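Renters' Group Questions "Wellness Mattress" Claims in Furnished Apartments

Bekstead Tenants' Network asks Akpan Residential to show its proof or drop the monthly charge

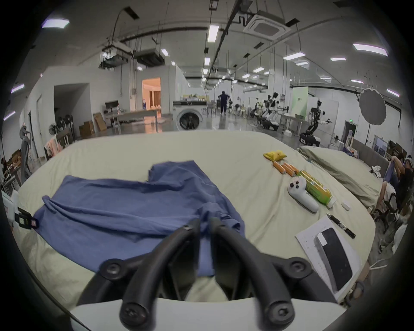

What Renters Are Being Told

BEKSTEAD, March 2, 2022 - The Bekstead Tenants' Network today called on Akpan Residential to release the research behind its Helell sleep package, a monthly add-on now written into new leases for the company's furnished apartments. Tenants who sign up pay $3 a night for what the brochure calls a "restorative sleep surface." The Network has asked twice what the surface restores, and how anyone knows.

The answer so far is a two-page summary. It says renters "reported feeling more rested." It does not say who asked them, what they slept on before, or whether they knew they were trying a premium product. No comparison group is mentioned. The word "clinical" appears in the heading and then never comes up again.

"I have read the summary several times and I still can't find the study," said Halima Uzor, who chairs the Network. "If there is one, send it over. We'll read it and we'll post it, even if it makes us look foolish. A mattress can be perfectly comfortable and still not be worth a separate line on the rent bill."

The package covers about 4,000 apartments, according to Akpan's own leasing materials. Prospective tenants can decline it, but only in writing, and only before they get the keys. Several members told the Network that they learned about the opt-out after they moved in.

The Survey Behind the Slogan

Akpan's ads say that most users "would never go back." The company told the Network by email that the line comes from a survey of 700 residents, run by its marketing contractor, Nastska. Residents who filled it out were entered in a drawing for a month's free rent. The company has not said how many residents were invited and never replied, or how many dropped the package before the survey went out.

Danjuma Amadi, a retired statistics teacher who advises the Network, reviewed the questions that tenants passed along. One asks, "How much has your sleep improved?" The choices run from "a little" to "completely." There is no box for "it hasn't."

"I would have sent that back to a ninth grader," Amadi said. "You can't learn whether something works if you only let people tell you how well it works."

The Network is not saying the mattresses are bad. Some members like theirs. Raquel Tavares, a tenant on the east side of town, said hers is firm and that she has no complaint about it - her complaint is the bill. "I sleep fine. I slept fine before," she said. "I asked the office to tell me what I was paying for and they read me the brochure."

What the Network Is Asking For

The Network wants Akpan to publish the full survey and its response rate, stop using the word "clinical" until there is a clinic involved, and make the package something tenants choose on purpose. It also wants refunds for tenants who were not told about the opt-out before move-in. It has asked for a written reply by the end of May.

Tenants who were charged for the package can bring their lease and most recent bill to the Network's office during regular hours. Copies are fine. Please black out bank account numbers.

About the Bekstead Tenants' Network

The Bekstead Tenants' Network is a member-funded group that helps renters read leases, dispute fees and request repairs. It takes no money from landlords or furniture sellers.

Press contact: Tamunoemi Omoregie, Bekstead Tenants' Network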